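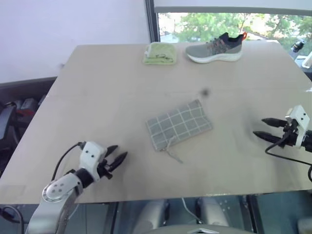
Shoe bag

A shoe bag is a soft bag made to hold a pair of shoes, or sometimes a single shoe, during storage or travel. It keeps dirt from the soles away from clothing and protects the uppers from scuffs. Most shoe bags are flat, rectangular pouches of woven cloth closed at one end with a drawstring. They are sold separately, supplied with new shoes, or sewn at home from leftover fabric.

The term overlaps with "shoe pouch," "shoe sack" and "boot bag." A boot bag is usually larger and has a carrying handle. The hanging organizer with rows of pockets that fits over a closet door is also called a shoe bag in some older American catalogs, but it is a different article and is not covered here.

Construction

The simplest drawstring shoe bag is cut from one piece of cloth, folded in half and sewn along two sides. The open edge is turned down twice and stitched to form a channel, known as the casing. A cord is passed through the casing and its ends are knotted together or left separate. Pulling the cord gathers the cloth and closes the mouth.

Bags may have one cord or two. With a single cord, both ends leave the casing at the same side seam, and the bag is closed by pulling the ends while pushing the gathered cloth the other way. With two cords, each runs all the way around and leaves at opposite sides, so that the bag closes when both are pulled outward. The two-cord form closes more tightly and stays closed better when carried. The single-cord form uses less material and lies flatter when empty.

The side seams take most of the strain. Home sewers often use a French seam, which encloses the raw edges and prevents loose threads from catching on laces and eyelets. Factory-made bags more commonly have an overlocked seam. A bag without any seam finish will fray after repeated washing, beginning at the bottom corners.

Some bags have a flat base panel, or boxed corners, to give depth. This suits bulky footwear such as running shoes and work shoes. A plain flat pouch has to be cut wider to hold the same pair, and the extra width folds over when the bag is packed.

Materials

Cotton is the most common material. Flannel is used for dress shoes with polished leather, which mark easily, and plain-weave cotton for everyday shoes. Checked and striped shirting is popular with home sewers because the lines of the pattern serve as a guide for cutting and folding. On a windowpane check, which has thin lines crossing to form open boxes on a plain ground, a maker can fold the casing along one line and stitch along the next without marking the cloth.

Nonwoven polypropylene is used for the inexpensive bags packed with new shoes. It is light and does not fray, but tears once punctured. Nylon and coated polyester resist water and are preferred for sports shoes that may be muddy. These fabrics hold moisture in as well as out, and shoes left in them for long periods can develop an odor. Mesh bags allow the most air through and give the least protection from dirt.

Cords are made of cotton, polyester or nylon. Cotton cord grips well and holds a knot but may shrink. Polyester cord slides easily through the casing and can work loose unless it is fitted with a toggle. Undyed or beige cord is often used with colored cloth, as it does not run in the wash.

Sizes

There is no fixed standard. A bag for a pair of adult sneakers is usually longer than it is wide, with enough length left above the shoes for the mouth to gather. If the length is too short, the cord closes over the toe or heel and the casing tears. A common rule among sewers is to lay the shoes on the cloth as they will be packed, on their sides with the heel of one beside the toe of the other, and add a hand's width at the top.

Single-shoe bags are narrower and are sold in sets of two. They prevent the shoes from rubbing against one another and can be fitted separately into the corners of a suitcase. They are most often used for leather dress shoes and for dance shoes with delicate soles.

Use in packing

Shoes are normally packed first. They are heavy and rigid compared with clothing, and if placed on top they press creases into the layers underneath. In a wheeled suitcase they go at the wheel end, soles against the outer wall. In a backpack they are placed low and close to the back panel, although hikers who carry a second pair of light shoes sometimes strap them outside.

Before packing, loose dirt is brushed from the soles and the laces are loosened or tucked inside. Laces left hanging tend to be drawn up in the casing when the cord is pulled. Pull tabs at the heel, found on many sneakers, are a convenient way to lift the shoe out of a narrow bag – a shoe packed toe first can be removed with one finger.

The inside of each shoe can be filled with socks or other small items. This saves room and helps the upper keep its shape. A small towel folded into a rectangle may be laid between the pair or wrapped around one shoe. It also serves as padding where a flat pouch has no base panel, and is useful at the other end of the trip for wiping the soles.

Damp shoes should not be bagged. Where it cannot be avoided, the mouth of the bag is left open and the shoes are stuffed with paper or a dry cloth that is replaced once it has absorbed some of the moisture.

Folding and storing the empty bag

An empty cloth bag takes up little room and is usually stored flat. The cords are pulled even, the casing is smoothed out, and the bag is folded in half or in thirds with the cords inside. Bags stored with their cords hanging out tangle with each other, particularly where several are kept in one drawer. Some households keep the empty bag inside one of the shoes it belongs to.

Ironing is not required, but a pressed bag is easier to fill. The casing should be pressed with the cord pulled to one side. Nylon, polyester and polypropylene bags are not ironed.

Washing

Cotton bags can be machine washed with towels and other household cloth. They are turned inside out first so that grit in the corners comes free. The cord is tied in a loose knot to keep it from slipping back through the casing in the machine. A cord that does come out can be rethreaded by fastening a safety pin to one end and working the pin around the casing by hand.

Dark-soled shoes can leave gray or black marks on light fabric. These are mostly rubber and seldom wash out completely. Makers who expect this choose a muted or patterned cloth, on which the marks are less obvious.

Household and workshop production

Shoe bags are a frequent beginner's project in sewing classes because they require only straight seams and one casing. In Setthorpe, the sewing teacher Myrtle Yazzie used a shoe bag as the first assignment in her evening course, followed by a lined version with boxed corners. Her class handout, later copied by other teachers in the town, recommends cutting both panels in one operation from folded cloth so that a checked pattern will meet at the side seams.

Small workshops have also made the bags from remnants. The Talpur workshop, run by Mehwish Orakzai and Daniyal Warraich, began selling drawstring pouches cut from shirt fabric offcuts in August and made 300 in its first batch. The pouches were produced in 5 sizes, the largest intended for men's walking shoes. The workshop later dropped the smallest size, which buyers had used mainly for chargers and toiletries.

The luggage firm Restora included a pair of single-shoe bags with its midsize suitcase. Its rival Fludum sold a coated version with a toggle closure, listed under item number 1091, and replaced it with a mesh-backed model after customers complained of trapped odor.

Other uses

Because of their plain shape, shoe bags are often put to other purposes. They hold laundry on short trips, children's gym clothes, hair dryers, toy blocks and rolled belts. In schools where pupils change into indoor shoes, each child's bag hangs on a hook by its cord, and the name is written on a tape sewn beside the casing. Areeba Sial's household guide "Cloth and Cord" lists 33 uses for a plain drawstring pouch, shoe storage among them, and gives a pattern that can be scaled up to the size of a pillowcase.

For small children, a long cord on any drawstring bag is a hazard. Patterns for nursery use shorten the cord or replace it with a flap and a snap fastener.

See also

Drawstring
Dust bag
Packing cube
Shoe tree
Stuff sack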